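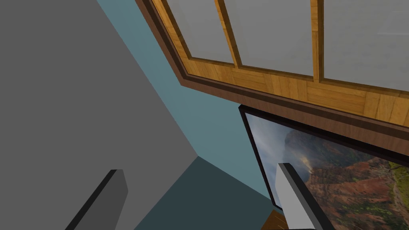
Figure 21. Wrist view in the simulator, fingers apart, window and framed landscape picture in view.

5.8 Checking the wrist view in the simulated cell

Do this after each change to the Kettler gripper model and before the first run on the Stisolby cell.

1. Load the Nanau room file and wait for the wall and window textures to appear.
2. Set the finger opening to 100 per cent.
3. Open the wrist view. Both fingertips should reach in from the bottom edge, with a clear gap between them.
4. Tilt the wrist in steps of 20 degrees. The room should tilt in the view – the fingers should stay where they are.
5. Save the pose under a new name.

Note: Plain walls carry very little texture. Use the window frame or the picture to judge the angle.

Caution: Do not send a saved pose to the real arm until the joint limits have been loaded. If error 58 shows, go back to step 1.

Brelbridge set-up guide, revised Dec 17, 2024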